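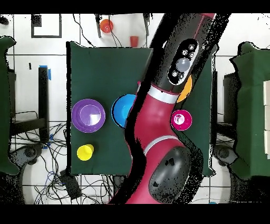
Robotics Club update, 7/23/26

The summer session of the Vindard Robotics Club is past its halfway point. This term 11 students are working in three teams, and all of them have now finished the safety module and the first round of arm exercises.

The main project is called Perka. The goal is for the arm to pick up a named cup or bowl from the table and put it down where it is told to, without a student steering it. The teams started in January with simple moves between fixed points. They are now recording practice runs with bright tableware and the green cloth, and using those runs to train the controller.

So far the club has saved 152 usable runs. The target for the end of the summer is 1,000, so each team has been asked to book two extra lab hours a week. Bowls are going better than cups – the teams are still trying out different approach angles for the cups.

Please label every run before you leave. Unlabeled files will be deleted at the end of the month. Cables should be kept clear of the walkway between tables, and the stop button must be within reach of a team member whenever the arm is powered.

The Tarawneh Fund has renewed its grant to the club for another year. The money will go toward replacement gripper parts and travel to the Lolik Student Challenge in January. Teams that want to enter should hand in a one-page plan at the next meeting. New members are welcome in the fall, and no programming experience is needed.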